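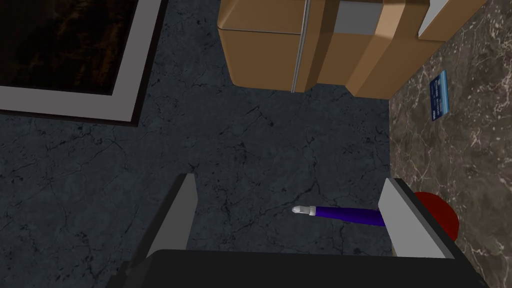 The seat license is the part I'd defer. Vorka wants 643 a month for the full package, and we'd be paying for it while we argue about which arm to buy. Their trial build gets us as far as a gripper holding a purple pen over gray marble, and if it will do a pen, it will do most of what's on our January list. I say we stay on the trial.

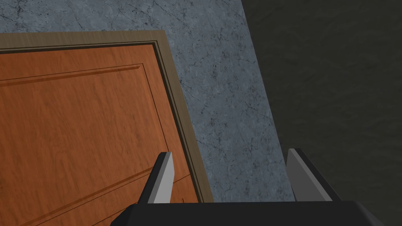
Simulator, gripper and the wooden door.

On 24/01/2025 the purchasing list wrote:
> Wemora quotes 700 per gripper, Hurance quotes 610.
> Can we just pick the cheap one and move on?
> Also, do we need two arms? Fang was budgeted as one.

We can pick the cheap one. The 610 leaves out the mounting plate, so bring your own plate or some very good tape.
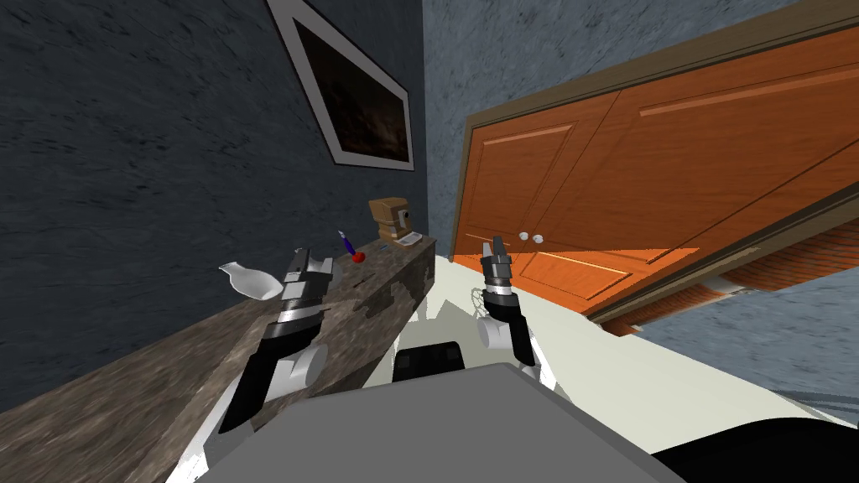

On two arms: I was for one until I started laying out the kitchen job. Reach is what eats the budget. With one gripper out over the counter by the pen and the apple, and the other up at the cabinet door, a single arm would need a rail, and I have seen what rails cost. The second arm stays in my draft. Whoever budgeted Fang as one is welcome to draw me the rail.
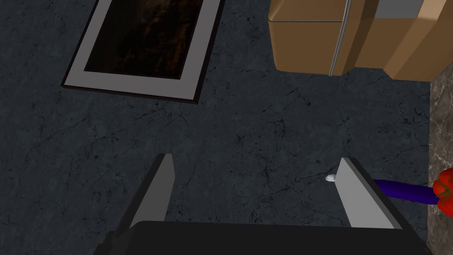 Open gripper, with eggplant and pepper at right.

Leftover from last year is 497, which I'd put toward spare fingers. Objections to the list please, and trim your quotes. Mine is short on purpose.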